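The Return of the Paper Diary

When Hakesine closed its last printed staff diary order in 2009, few of its employees objected. Appointments had moved to the screen, and the small stationery room on the ground floor was given over to bicycles. Ten years later the firm has placed an order for 199 bound diaries, and requests are still being received.

The change reflects a wider movement among employers. Misaki Ishida, who leads the workplace studies group at Solline, has followed the habits of office staff in 19 organisations. Her findings suggest that shared calendars remain the preferred means of arranging meetings, while private planning is moving back to paper. Staff reported that they wrote fewer tasks by hand than they typed, and finished more of them.

Manufacturers have taken note. Bila, a bindery with two workshops, now offers its standard diary with a lined page for each day and a second ribbon on request. Its production manager, Hagos Tilahun, attributes the rise in orders to younger buyers, many of whom had never owned a diary before.

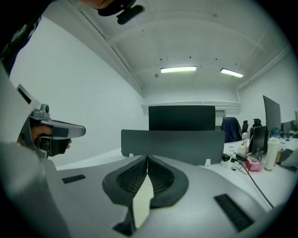
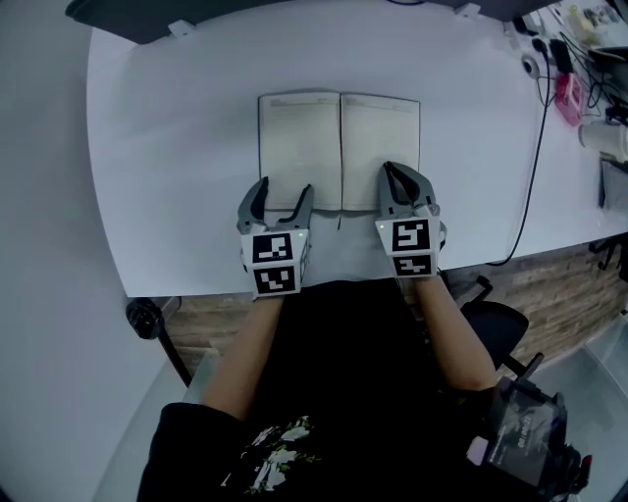

Questions of storage and privacy remain. A paper diary cannot be searched or copied with ease, and a lost volume may contain confidential matters. Kazue Kuroda, records adviser to Hakesine, has asked that completed diaries be handed in each November – a rule that has met with some resistance. Many staff regard the books as their own, and the firm has agreed to review the policy before the next order is placed.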